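# The care and feeding of cell two

The technician who looks after the two-armed cell at Werncombe keeps the maintenance log in a spiral notebook. There is official software for it. "The software wants to know my department," she says. "The notebook has never asked."

Her mornings start at the wrists. She runs a thumb along each cable, bends the joint by hand, and listens. "Cables go first. Everybody worries about the motors, and the motors are fine. It's the wire that has to bend every time the arm does."

The supplier, Zaltevar, suggests a full check every 4,000 cycles. She does hers every 300, a habit left over from one bad April when a connector worked loose and the right arm spent a whole shift sulking. "It would go to the pick point and just stay there. I've had coworkers like that."

Fingertips are her other fixation. They wear a little at the point, she says, and the grip starts to drift long before any alarm notices. She keeps 5 spares in a mint tin.

"So I have it hold something with each hand and bring the two parts toward each other, slow, with a gap between them.
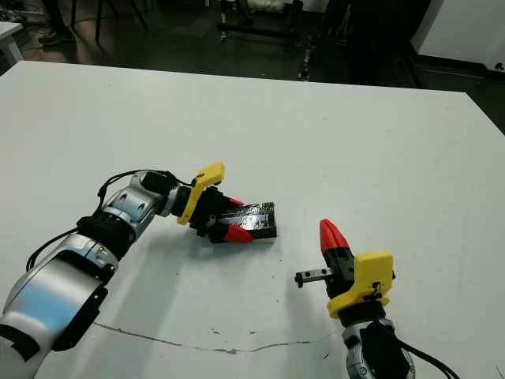
"Then I get down level with the table and squint. If one part is sitting crooked, I stop and redo the fingers on that side. You can do it with a gauge too – I own a very nice gauge."

Speed for the test is 70 percent of nothing much, by her account. She has been asked to hurry it up. The request is in the notebook, under the coffee ring.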